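Clokia WA-40 wireless smoke alarm kit: twelve months in a two-storey clinic

Reviewed by Elżbieta Urbańczyk

The WA-40 is an interconnected photoelectric alarm kit aimed at small care premises: day clinics, dental rooms, respite houses. The base carton contains six alarms, one wall controller and a mounting template. Ours was supplied by Soseck at $1,849 including freight. It went into a converted brick house with treatment rooms downstairs and four recovery beds upstairs, where most patients can't manage the stairs without help.

Installation

Each alarm twists onto a ceiling plate held by two screws. The screws supplied are too short for old lath and plaster, and we replaced them with 40 mm ones. Pairing is done from the controller. Five alarms paired at the first attempt. The sixth, in the plant cupboard behind a steel door, needed three attempts and was finally moved to the corridor side of the lintel.

The manual was translated at some stage and section 4 refers to a DIP switch that the current board doesn't have. Soseck emailed a corrected page the next morning.

Detection

I tested with aerosol smoke at each head once a month. Time from spray to local sounder was between eight and 14 seconds. The remaining heads followed within two seconds. The plant cupboard head was the slowest throughout.

Unwanted alarms: four in the year. Three came from the toaster in the staff kitchen, which was too close to a head to begin with. The other was in December, during bushfire haze, at 3 am. Sensitivity can be lowered per head in the controller menu, but only to one of two presets, and the lower preset isn't labelled in any meaningful unit.

Sound level and voice

The sounder is loud enough downstairs. With the recovery room doors shut it measured well down on what I'd want at the pillow, and the optional vibrating pad should be treated as part of the price for anyone with hearing aids out overnight. The voice message ("Fire. Leave the building.") can't be edited. In a building where some people are to stay put until staff reach them, that wording is wrong. We turned it off and kept the tone.

Controller

The wall controller shows which head triggered first. It's the best feature of the kit. Zbigniew Brzozowska, who runs our night shift, had staff at the right door in 48 seconds during the unannounced drill, against well over two minutes with the old stand-alone units. The display dims after ten seconds and can't be set to stay lit. The event log holds 100 entries and then overwrites the oldest. Export is by USB only.
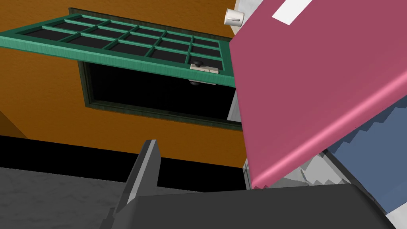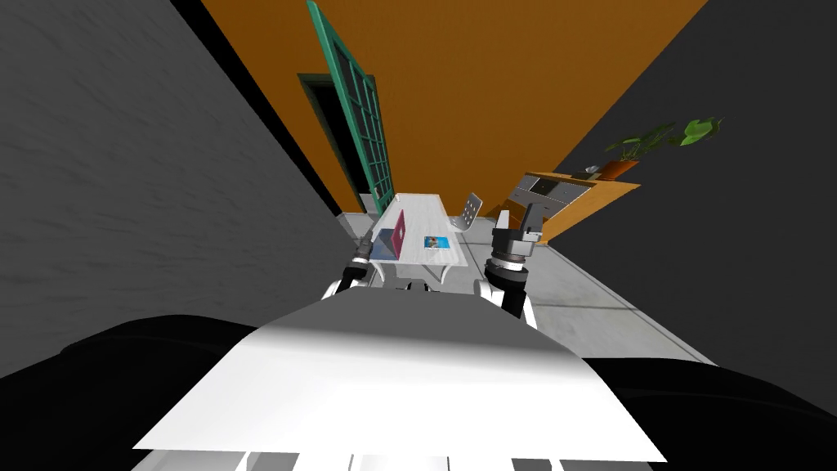
Power

The heads use sealed lithium cells with a stated ten-year life. The controller is mains powered with a rechargeable backup, which lasted 31 hours in my test with the breaker off. The low-battery chirp can be silenced for 12 hours at a time, and the fault remains on the display.

Compared with the Millet C2

We had a Millet C2 on loan for six weeks. It's cheaper and its sounder is better, but it gives no location, just a general alarm. For an ordinary house I'd buy the Millet. The Fusidham system does everything the Clokia does and accepts editable voice messages, though it has to be hard-wired and the quote was more than double.

Faults so far

One head replaced under warranty at month seven (persistent chamber fault). One cracked ceiling plate, my doing. The controller clock gains a few minutes a month and has to be corrected by hand, an irritation when matching the log to shift notes.

Neither this kit nor any other is a substitute for an evacuation plan or for enough people on at night. Check with your certifier before ordering, as larger premises will need a monitored panel. Replacement heads are sold singly, and I'd order one spare with the kit.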